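Home | Essays | Letters | About
Search this site...

Filed under: Home & Habits

Why I Keep Old Clothes

I own too many clothes, and I don't feel guilty. A shirt that has lived with me for 14 years is worth more than a new one from Folline. 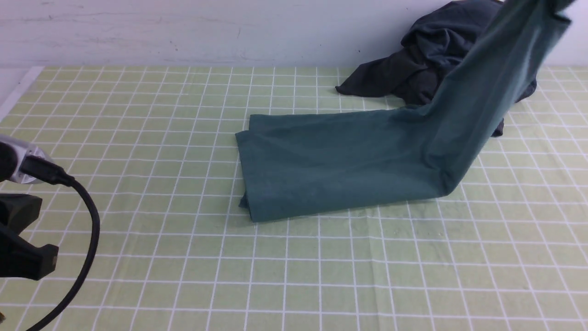 Stores want us to replace things each March. I prefer to wear the same color until my neighbors know me by it. A long teal-green piece like this one can stay in use for many years, if the owner is a little stubborn.

Mending is also cheaper. My last coat cost me 5 dollars in thread. 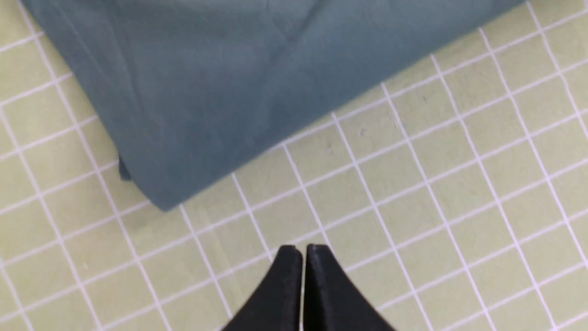 What about the table?

I think the same of household cloth. My aunt in Hinden never bought a second set, and her guests ate very well.

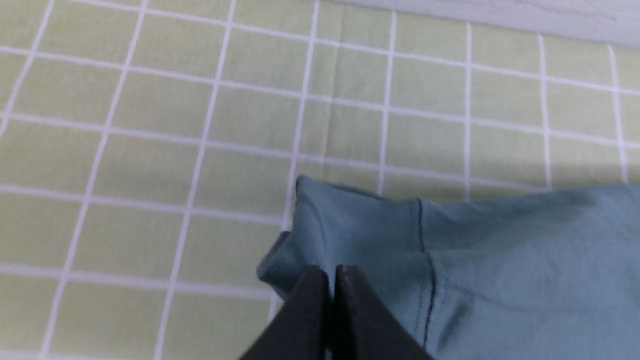 White lines on pale green.

So I will keep my full closet, and I ask my family to stop offering me bags.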